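실험 노트: 주방 조리대 시뮬레이션 환경, 시각 표식 조건 비교

9월, 오전 10시 시작
작성: 조작학습 파트
공유 대상: 파트 내부, Lorraine Brunton(평가 프로토콜 담당)

1. 목적

Sonska 환경에서 학습한 양팔 조작 정책이 화면 내 표식의 유무에 따라 어느 정도 성능 차이를 보이는지 확인한다. 지난 회의에서 Brunton 연구원은 성공률 저하의 원인이 정책 자체가 아닌 관측 영상의 구성에 있을 가능성을 제기하였다. 이에 따라 표식 조건을 분리하여 다시 평가하기로 하였다.

2. 설정

정책은 Trarnico 체크포인트를 그대로 사용하였으며 추가 학습은 실시하지 않았다. 장면 생성기는 Ivotus, 난수 시드 목록은 기존 평가와 동일하다. 학습에 사용한 시연은 786건이고, 평가 에피소드는 조건별로 423회씩 수행하였다. 에피소드 제한 시간은 30초로 고정하였다.

조건 A는 표식을 렌더링하지 않은 기본 영상, 조건 B는 적색 구체를 함께 렌더링한 영상이다. 그 밖의 물체 배치, 조명, 시점은 두 조건에서 동일하게 유지하였다. 그리퍼는 두 조건 모두 무늬 없는 검은색으로 처리하였다.

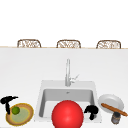 자료: 조작학습 파트, 시뮬레이션 렌더링 화면

조건 B의 관측 영상에서 구체는 싱크대 앞쪽과 겹치며 바닥면 가운데를 가린다. 오른쪽 그리퍼는 구체에 바로 인접하여 보이고, 왼쪽 그리퍼는 녹색의 둥근 물체가 놓인 접시 쪽에 있다. 접시와 용기류는 싱크대 양옆의 조리대에 배치되어 있어 구체와 겹치지 않는다. 가림의 영향은 싱크대 내부를 목표로 하는 과제에 집중될 것으로 예상하였다.

3. 결과

조건 A의 성공은 423회 중 241회이다. 조건 B는 이보다 낮았으며, 실패의 대부분은 싱크대 내부에 물체를 내려놓는 단계에서 발생하였다. 접시 위의 물체를 집는 단계에서는 두 조건의 차이가 뚜렷하지 않았다. 조건 B의 세부 집계는 판정 스크립트 수정 후 다시 산출할 예정이므로 본 노트에는 기재하지 않는다.

실패 에피소드의 재생 기록을 검토한 결과, 오른쪽 팔이 싱크대 위에서 정지한 채 제한 시간을 초과하는 사례가 반복되었다. 왼쪽 팔에서는 동일한 양상이 확인되지 않았다.

4. 검토 의견

현재 결과만으로 가림이 직접 원인이라고 단정하기는 어렵다. 적색이라는 색상 자체가 학습 분포에서 벗어난 입력으로 작용하였을 가능성이 남아 있다. Kratochvíl 방식의 마스킹을 적용하여 구체 영역만 배경색으로 치환한 조건 C를 추가하면 두 요인을 일부 분리할 수 있을 것으로 판단한다. 다만 치환 경계에서 잔상이 생기면 해석이 복잡해지므로 경계 처리 방법을 먼저 정하여야 한다.

판정 스크립트에도 문제가 하나 있다. 물체가 싱크대 테두리에 걸친 상태를 성공으로 기록한 사례가 발견되었다. 조건 A의 수치에도 영향을 줄 수 있으므로 위의 241회는 잠정치로 취급한다.

5. 후속 조치

- 판정 기준을 바닥면 접촉 여부로 변경하고 두 조건을 모두 재판정
- 조건 C 설정 파일 작성, 경계 처리는 두 가지 방식을 비교
- 구체의 반지름을 줄인 보조 조건의 필요성 검토
- 재생 기록은 공용 저장소의 Sonska 평가 폴더에 보관

오후 4시 추가: Brunton 연구원의 의견에 따라 조건 C의 시드는 조건 A, B와 동일한 목록을 사용하기로 함. 재판정은 조건 C 실행 전에 완료한다.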